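Looking after the fingertips on a Drolen hand gripper

Posted 12/28/18 by Birthe Egilsson

The Drolen is a simple tool until its tips wear, at which point it becomes a way of dropping things from a modest height. We run ours in pairs, one per hand, and both get the same service after 900 grasps or whenever Grímur starts muttering.

You will need a small screwdriver, a lint-free cloth, a spare set of tips and a saucer. The saucer is for the screws. Use it. The carpet at Clekgate already has plenty.

1. Unplug the cable and let the fingers open fully. Don't force them; they win.

2. Wipe both fingers from the base up, including the long slots in the outer shells. Fluff collects there and finds its way to the slide.

3. Look at the yellow tips under a decent light. A dull patch is fine. A shiny one means a new tip — on both fingers, even if the other looks innocent.

4. Back out the screws on the plate, swap the tip and refit. Finger-tight, then a quarter turn. Shalini does a half turn and has stripped 5 of them.

5. Plug in, pick up both grippers and try them on a closed cardboard box on a clear stretch of table. Start with the fingers wide and the box beyond the gap, then close in slowly. Keep away from the pot plant, which has suffered enough.
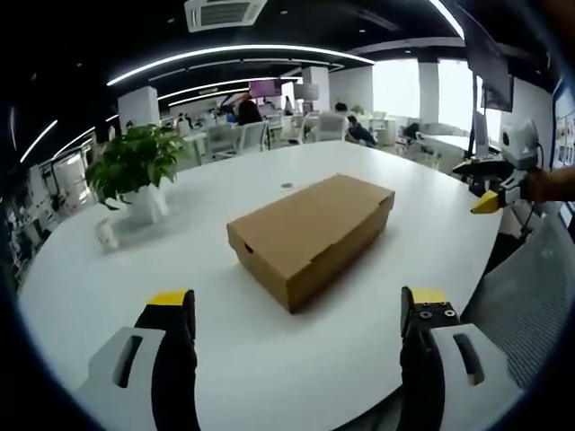
6. Lift the box by its short end, hold it for a count of 16 and put it down. If it creeps, go back to step 4 and check that the tips sit square.

7. Write the new tip numbers in the log, in pen. Kauko will ask.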